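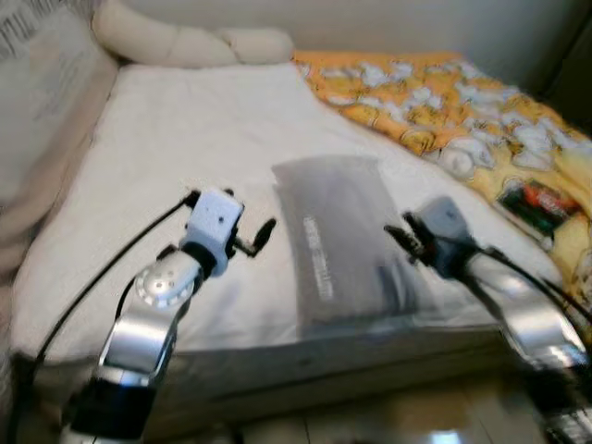
I spent most of this week rewriting our house rules for two-armed work in bedrooms. The old sheet ran to 40 lines and was written for a bench. A bed is softer than a bench, things sink into it, and covers move when you pull on something else.

The first rule now is about cables. Before any run, move both arms slowly through the full reach and watch where the gripper cables go. If one can catch on the mattress or bedding, stop and re-route it. Tape is fine for a day, clips after that.

The second is speed. We cap the arms at 30 per cent whenever a person is within reach of the bed, and they stay capped until that person has said "clear" out loud. Tamer Farah wanted a light signal instead. I still prefer a voice, but we may try both in June.

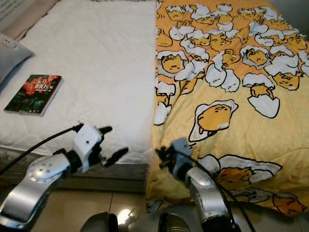 Soft objects and stiff objects get separate force limits. I used to set one figure for the whole session and it was always wrong for something. Paperbacks are the awkward case — the cover bends long before the grip feels firm, so approach from a corner and close slowly. Write the limit in the log before you start, next to the object's name. 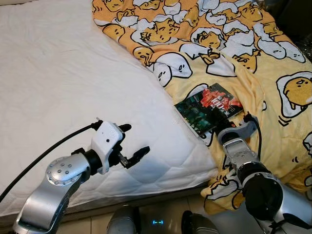 Right gripper at the corner of the book, left arm over the mattress.

Last, the stop button. It goes in the operator's hand, never on the bed or under a cover. Test it at the start of each session and again after any break. Vestley asks for the same on their sites and I have copied their wording for that part.

The new sheet is two pages. Zein has the draft and I'll post it once the comments are back.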